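The Night the Bingo Came Back to Cindton

By half past six the queue outside the old Grukham hall had reached the bus shelter, and the doors weren't due to open until seven. I joined the back of it with a thermos and a borrowed dabber, feeling a little foolish. I hadn't played bingo since I was small enough to sit under the table.

Cindton lost its last bingo club nine years ago. The building stood shut, had a spell as a carpet shop, then shut again. When Funix, a small operator with halls in three other seaside towns, put in for a licence last August, plenty of people in town thought the idea was daft. Bingo was for their nans. The young ones played slots on their phones, if they played anything.

Well, 902 people signed up as members before a single ball had been drawn!
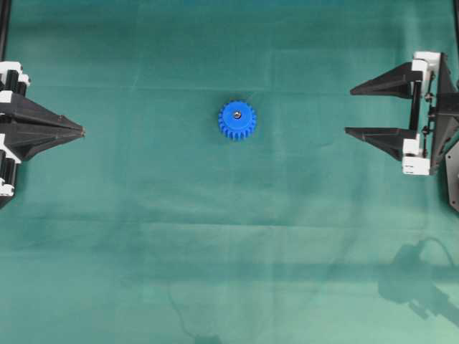

What struck me first was how mixed the room was. There were regulars from the old days, some of them wearing the club badges they'd kept in a drawer, and there were tables of students who needed the rules explained twice (I was glad, as it meant I could listen in). The hall seats 740 on paper, but Funix has taken out the back rows and put in a cafe counter, and it feels much cosier for it.

Paper books are still the heart of the evening. You can have a tablet that marks your numbers for you, and a fair few do, but the sound of a full room dabbing at once is worth the entry price alone. There's a hush before each call, then a soft thud from every side, then the hush again. I had forgotten it completely, and it came back to me in about two seconds. 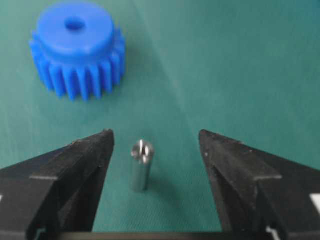

A blue gear with a raised hub, on a green surface.

The games run in sessions of 21, with a long break in the middle for chips and gossip. The main prize on opening night was £2,207, an odd sum that comes from adding a slice of every book sold to a fixed pot. It went to a woman two tables from me, who shouted so loudly that the caller dropped his pen. The whole room clapped. I've been in casinos where a far bigger win got no more than a raised eyebrow.

There are sensible touches too. Members can set a spending limit for the night at the desk, and once it's set it can't be raised until the next visit. The handful of slot machines are kept in the Borkowska Room, across the corridor, so you can play a whole evening of bingo without walking past one -- other halls could copy that tomorrow.
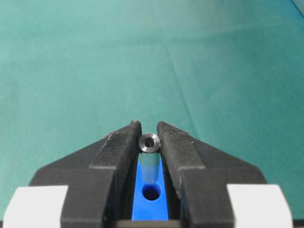
Do you have to be a member to play?
Everyone over 18 needs to join, but it's free and takes a few minutes at the desk with photo ID.

I came away £5 down on the books and one plate of chips up. On the last game I needed only 74, and sat there gripping my dabber while the caller went everywhere but. Somebody by the pillar got the line, then the house. I've already booked my seat for next month, same table if they'll let me.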